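Home Essays Archive Subscribe About

The Metadata Is the Product

Most arguments about television in the streaming period are arguments about supply. Who spent the most on drama, who holds the sports rights, who lost a back catalog to a rival. These are reasonable things to argue about, and they fill the trade press because they come with contracts attached. My concern here is a less glamorous layer of the business, the records that describe programs, and my claim is that the people who run television services underfund it badly and then blame other departments for the results.

By metadata I mean the ordinary fields: title, episode number, synopsis, cast, genre, original air date, language, rating, running time, rights window, and the identifiers that tie one record to another. I also mean the artwork, which travels with the record and is usually chosen by a different team. A viewer never sees the record as such. What the viewer sees is a tile, a line of text and a play button, and each of these is drawn from it.

If the record is wrong, the program is for practical purposes missing. A film filed under the wrong year will not merge with its own trailer. A documentary series whose episodes are numbered by production order will play its conclusion third. A program with no synopsis will be passed over by a person who would have liked it, and that person will report, when surveyed, that there is nothing to watch. The service will then respond by buying more programs, and those will arrive with the same poor records as the last ones.

How the record gets made

I spent several years on the receiving end of this, at a regional aggregator called Desley, which took catalogs from distributors and prepared them for set-top boxes and apps. The work was described internally as ingest. A distributor would send a spreadsheet, or a set of XML files, or on one occasion a scanned contract schedule, and we would turn it into something a search index could use.

The largest single supplier was a distributor named Clovent. Its catalog ran to more than 1,000 titles and had been assembled by purchase, one small library at a time. Each library had kept its own genre list. One used "Crime" and another used "Crime/Thriller" and a third used "Mystery (Adult)", and the combined file carried all three with no mapping between them. A viewer who filtered by crime saw a third of the crime. The mapping table that fixed it took one person a week to write and had been requested, according to the ticket, the previous February.

I mention the ticket because it shows where the problem sits. The fix was cheap, and everyone who looked at it agreed it should be done. It had no owner. The acquisitions team considered the job finished when the contract was signed, the engineering team considered it finished when the files loaded without errors, and the editorial team was responsible for the home screen, which held 30 tiles. The remainder of the catalog belonged to the database.

The same pattern appears with series. A long-running show will be sold in packages, and each package comes with its own numbering. Season 2 in one territory is season 1, part 2 in another. When both arrive at the same service, the viewer gets two entries for one show, each with half the episodes. Services know about this. Their support logs are full of it. The usual remedy is a manual merge, done after a complaint, and undone by the next automatic delivery from the supplier - the override is stored in a table that the delivery process does not read.

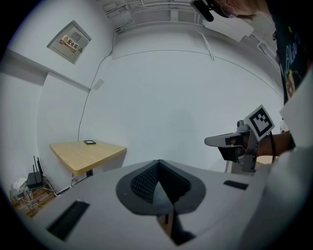
The case for automatic tagging

Several vendors now sell software that watches a program and produces its metadata. It transcribes the dialogue, recognizes scene changes, guesses at mood, and returns a list of tags. I have tested two of these products in some depth, Uzor and Tidon, and I will say plainly that both are useful. A catalog with no synopses is worse than a catalog with mediocre ones. For old factual programming in particular, where the paperwork has been lost, a machine transcript is often the first searchable text the program has ever had.

Uzor was the stronger of the pair on speech. It handled overlapping talk well enough that a panel discussion could be searched by topic, and it marked the time of each mention, so that a search result could open at the right minute. Tidon did better with structure. It found act breaks reliably, and it could separate a recap from new material, which matters when a service wants to offer a skip button.

The trouble lies in what such systems produce when asked for judgment. Over a test set of 300 programs, the mood tags clustered on a very small number of words. Nearly everything with a string score was "emotional". Nearly everything shot at night was "dark", including a gentle series on owls. A tag that applies to most of the catalog has no value as a filter, however accurate it may be for each item. Accuracy is the figure the vendors report, and it is the wrong one. A librarian would ask how well the tag divides the collection.

There is also the matter of facts that are not in the program at all. No analysis of the picture or sound will tell you that a film was released under a different title in Canada, or that an episode was held back and broadcast out of order, or that the version in hand is the shorter cut. These come from paperwork and from people who know the material. They are also what the committed viewer searches for. A person who wants something to have on in the kitchen will take what the home screen offers. A person who types a title into a search box has a definite want, and the service either meets it or loses some of that person's trust.

The objection from recommendation

The standard reply is that none of this matters much, as recommendation has replaced browsing. On this view the service learns from behavior, and behavior needs only an identifier. If viewers of program A tend to finish program B, the system can connect the two without knowing what either one is about.

I accept this for the popular end of the catalog. It fails for the rest, and the rest is most of what a service pays to host. A program that has been watched by very few people generates very little behavior. The system has nothing to learn from, so it does not show the program, so no behavior is generated. The engineering name for this is the cold start problem, and the usual solution is to fall back on descriptive metadata until enough viewing has accumulated. In other words the recommendation system, at the point where it is needed most, depends on the same fields that were typed in a hurry at delivery.

It is worth adding that behavioral systems carry record errors forward. If two different films share an identifier, their audiences are blended, and the recommendations drawn from that blend will be poor for both. I have seen a children's film and a prison drama joined in this way. The error was found by a parent. It had been present in the training data for as long as anyone could establish.

Identifiers are the dullest part of the subject and the part where money is best spent. Industry registries exist for this purpose and are cheap compared with any hour of original drama. Many suppliers still deliver without a registry number, and many services still accept the delivery. A contract clause would settle it: no identifier, no payment on delivery. Rights departments tell me such a clause would be hard to win. They win harder clauses every quarter on points such as logo placement.

What a service should do

First, name an owner. The owner should have authority over the whole catalog and should be measured on it. A sensible measure is the share of exact-title searches that end in playback within a minute, counted only for titles the service holds. It is simple to compute, and it exposes duplicates, bad spellings, missing alternate titles and expired rights windows all at once.

Second, store corrections where deliveries cannot overwrite them. A human edit should outrank a supplier's file until another human says otherwise. This is a modest change to a database and it would have saved Desley a good part of its support budget.

Third, use the automatic tools for transcripts, timings and structure, and keep them away from the short public synopsis unless an editor reads the result. The synopsis is the only piece of writing on the service that most viewers will ever read. It should be written by someone who has seen the program, or at least the first part of it. It should say what happens and to whom. Many published synopses now do neither, having been produced from other synopses.

Fourth, retire any genre label that covers most of the collection. "Drama" is an accounting category. A viewer who has chosen to filter has already shown more effort than the average, and should be given a list short enough to read.

None of these steps calls for new technology, and none would make a good announcement. I suspect this is much of the reason they are postponed. A service can issue a press release on 17th March about a new series and be written up by evening. It cannot do the same for a corrected air date. Yet the air date affects the sort order, the sort order affects which episode plays first, and a viewer who is shown the wrong episode first will often leave the series there - with the cost of making it already paid.

The catalog owners I have spoken with mostly agree with the diagnosis and dispute the urgency. Their subscriber figures hold up, and cancellations are put down to price. Exit surveys do put price at the top. They also offer "could not find anything to watch" as an option, and I would like to see that answer set beside the search logs of the people who picked it. The data for this is already on the servers of every large service.

Contact | Terms of use | Copyright, all rights reserved | Back to top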